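테이블 상판을 오래 쓰는 법, 숙박업소 가구 담당자에게 듣다

Hostell에서 객실과 공용 공간 가구를 관리하는 담당자를 만났다. 그가 맡은 테이블은 303개다. 대부분 어두운 대리석 무늬 상판이고, 가는 금색 줄이 들어간 것도 있다. 이름은 밝히지 않는 조건이었다.

처음부터 대리석 무늬를 고른 것은 아니었다고 한다. "예전에는 흰색 상판을 썼습니다. 커피 자국이 눈에 띄어서 하루에도 몇 번씩 닦았어요. 어두운 무늬로 바꾸고 나서는 자국은 덜 보이는데 먼지가 잘 보입니다. 어느 쪽이든 닦기는 닦아야 합니다."

상판은 Teixeira라는 업체에서 들여온다. 견본을 43장 받아 창가와 복도에 번갈아 놓아 보고 정했다. 그는 조명 아래에서 본 색을 그대로 믿지 않는다고 했다. "매장에서는 금색 줄이 예뻐 보입니다. 그런데 줄이 굵으면 방에 놓았을 때 어수선해요. 가는 쪽을 권합니다."

관리 방법은 단순하다. 마른 천으로 먼저 먼지를 걷고, 물기를 꼭 짠 천으로 한 번 닦은 다음 다시 마른 천을 쓴다. 세제는 Veden 중성 제품을 묽게 타서 쓴다. 연마제가 든 것은 쓰지 않는다. 광택이 한 번 죽으면 그 자리만 되살리기가 어렵다고 했다.

긁힘 이야기가 나오자 말이 길어졌다. "냄비보다 작은 물건이 문제입니다. 열쇠, 충전기, 바닥이 거친 화분 같은 것들이요. 금속으로 된 무거운 물건은 밀지 말고 들어서 옮겨야 합니다."

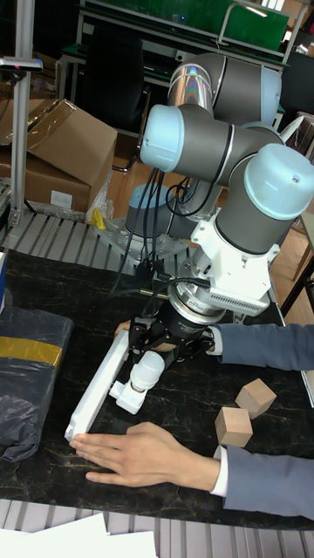 모서리는 따로 본다고 했다. "사람들이 앞쪽 모서리에 손을 짚고 몸을 기댑니다. 손기름이 제일 많이 남는 곳이 거기예요. 가운데만 닦고 끝내는 직원이 많은데, 저는 모서리부터 닦으라고 합니다."

나무로 된 소품을 올려 두는 것은 괜찮으냐고 물었다. 그는 밝은색 나무는 어두운 상판과 잘 어울린다고 답했다. 다만 밑면에 모래알이 박혀 있는지 보고 올린다. 포장된 물건은 테이프가 상판에 닿지 않게 둔다. 끈끈이가 남으면 미지근한 물에 적신 천을 잠깐 얹어 두었다가 닦는다.

교체 주기는 정해 두지 않았다. 지난 1월에 Pliltley 지점의 상판 몇 장을 바꾼 것이 마지막이다. 물이 스며 가장자리가 들뜬 것들이었다. "무늬가 질려서 바꾼 적은 없습니다. 들뜨면 바꾸고, 안 들뜨면 계속 씁니다."

문의: 홈페이지 문의 게시판 | © 2025년 12월 무단 전재 금지 | 맨 위로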